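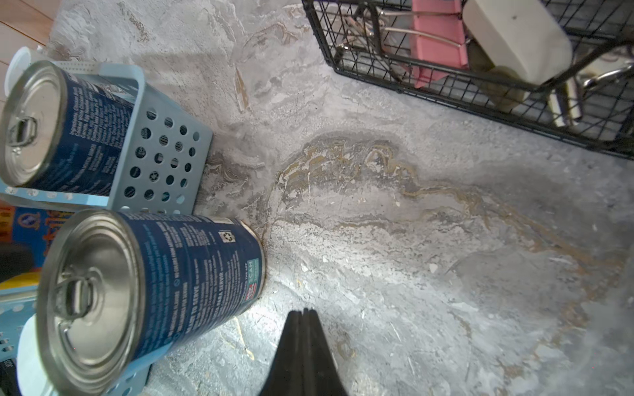 Blog > Hair > Growing Out

Four months of growing out a bad cut

I had my hair cut short in the spring, and I knew before I paid that I didn't like it. The stylist did what I asked for. I had brought in a picture of somebody with thick, straight hair, and mine is fine and wavy with a cowlick at the front. It came out wide at the sides and flat on top, and the back was so short that my neck was cold on the bus home.

I'm writing down how the growing out has gone, mostly for my own reference. I looked for something like this when I started and found a lot of posts that jumped from the first week to the last.

The first month was mostly clips. I bought a card of flat metal ones at the drugstore in Trarkham and lost half of them by May. The sides were too short to tuck behind my ears and too long to lie down, so I pinned them back while they were damp and took the clips out when I got to work. That held until lunch on most days. On humid days I left the clips in.

I washed it too often that month. When hair is short it shows oil faster, or mine does, and I was shampooing every morning. It got dry at the ends and still looked limp at the roots. I went to every other day and then every third day, and the second week of that was unpleasant. After that it settled down.

Month two was the back. I didn't expect this part to bother me, but the back grows faster than the rest, or it looks that way, and by the sixth week I had a mullet. I went to see someone new at Mansour, the small salon over the bakery, and asked her to take up the back and leave everything else alone. She spent a while looking at how it fell before she picked up the scissors. It took fifteen minutes. I have been back twice for the same thing, always on a Thursday because they stay open late.

If you are growing out a short cut, I would budget for these small trims. I resisted at first. It felt silly to pay for a haircut when the whole idea was to have more hair. But a small trim at the nape made it look like a style again, and I stopped wearing a hat to the grocery store.

Products. I tried four and kept two.

The Skurnanano smoothing cream was too heavy for me. A pea-sized amount made my hair look like I had slept on it for days. I gave it to my sister, who has coarse hair, and she likes it fine.

Dralen makes a light mousse that I use now. I put it in at the roots while my hair is wet and then leave it alone. It doesn't crunch. The smell is strong for the first ten minutes – something like green apple – and then it goes away.

I also kept a plain leave-in conditioner, store brand, which I use on the ends only. The fourth was a salt spray, and it made my scalp itch, so I threw it out.

I stopped using the flat iron in the third month. I had been using it to push the front pieces down, and they were starting to break off where I clamped them. Now I blow-dry the front with a round brush for a couple of minutes and let the rest air-dry. The cowlick still goes where it wants. I moved my part over to meet it and that helped more than any of the products did.

As of this week the front reaches my chin and the sides tuck behind my ears and stay there. I can get most of it into a ponytail if I use two clips underneath. There is a layer at the crown that is shorter than everything around it, and it sticks up when I take off a sweater. The stylist at Mansour says to leave it until fall and then cut the ends to match it a bit at a time, so I'm going to do that.

I haven't decided how long I want it. My plan was shoulder length, but I like it at the chin more than I thought I would. I have another trim booked in three weeks and will probably make up my mind in the chair.

852 views
4 comments
Share this post

Related posts
Washing less often, week by week
Round brushes: which size I use
Cutting my own bangs, and what I'd do differently
What I keep in the shower now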